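# Cabinet door drags on new carpet, trim the door or raise the cabinet?

We have light wood cabinets built into a corner, and since the grey striped carpet went in, the tall door catches on it when I open it wide.

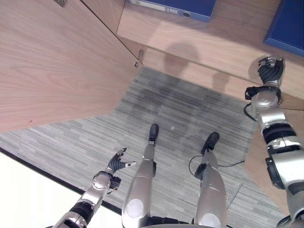
**moss_ledger** commented: Does it drag the whole way around, or only near the end of the swing? Those are two different problems and you should check before cutting anything.

Only near the end. It clears the carpet for the first half, then starts to brush, and by the time it is open all the way it takes a real push. The hinge side never touches. It's the outside bottom corner of the door that rubs.

Some background. The cabinets are from the Grandell line and were here when we moved in. The door is 24 inches wide, which I think is a lot for a cabinet door, and it hangs on cup hinges, the kind with the adjusting screws. The old carpet was thin and flat. The new one is called Bragança and the installer put a thicker pad under it. The stripes have started to look fuzzy in a curve where the door passes over them.

The carpet store sent me to a place called Bono Cabinet Repair, and they quoted $221 to take the door off, trim the bottom and seal the edge. I don't mind paying if that is the right fix. I would rather not cut a door that turns out to need one turn of a screw. I also don't want a different height from the door next to it, which is in plain view.

Can I fix this with the hinges? And if I do have to trim, how do I keep the finish from chipping?

---

**pantryside**

Try the hinges first. A wide door is heavy, and all the weight pulls on the top hinge. Over the years the screws work loose and the outside corner drops. On ours it had dropped enough to see once I knew to look.

1. Empty the shelves near the hinges so you can get your hands in.
2. Open the door and have a second person hold up the outside corner.
3. Tighten the screws that hold the hinge plates to the cabinet side. Do the top one first. Use a hand screwdriver.
4. If a screw just spins, take it out, pack the hole with a couple of wooden toothpicks and wood glue, let it dry overnight and put the screw back.
5. Close the door and look at the gap along the edge. If it is wider at the top than at the bottom or the other way around, use the side-to-side screw on the top hinge to even it out. Half a turn at a time, then close it and look again.
6. If the gap is even and it still rubs, loosen the height screws on all the hinges, lift the whole door and tighten them again. Most hinges give you a little up and down, but not much.

Step 6 will put the door slightly higher than its neighbor. You can raise the neighbor by the same amount.

If the hinges themselves feel sloppy after all that, replace them. I put Camow hinges on mine and they went into the same cup holes, but measure yours before ordering.

---

**old_tack_strip**

just cut it. carpet isn't going to get thinner

---

**lowell_ridge**

I agree with most of what pantryside wrote, but check the floor too. The door starts clear and then rubs, and a sagging door will do that only if the floor isn't level or the cabinet leans. Put a level on the carpet over a stiff board, going straight out from the cabinet. Then hold the level against the front of the cabinet. If the cabinet leans forward at the top, the door gets lower as it opens and no amount of hinge screw will cure it. You would need to shim under the front, and with a built-in corner unit that is a big job because the two runs are usually screwed together.

If it is the floor that rises, you have two choices that don't involve a saw. One is to ask the carpet installer to pull back that section and put a thinner pad under it. Mine did it in an afternoon. The other is to fit a stop so the door only opens as far as it needs to. Some cup hinges take a small clip that limits the angle.

If you do trim:

- Mark the line on both faces and take off as little as you can.
- Score the line with a sharp knife and a straightedge before you saw.
- Put painter's tape over the line and cut with a fine-tooth blade.
- Seal the raw edge the same day. Bare wood or board down by a carpet picks up moisture when the carpet gets cleaned.

$221 for one door is more than I would pay, though they do have to make two trips if they seal it in the shop. Ask if that price covers the matching door as well.

For the fuzzy curve, go over it with a vacuum and a soft brush along the stripes. Mine came back after 10 days or so of the door not touching it, except for one spot.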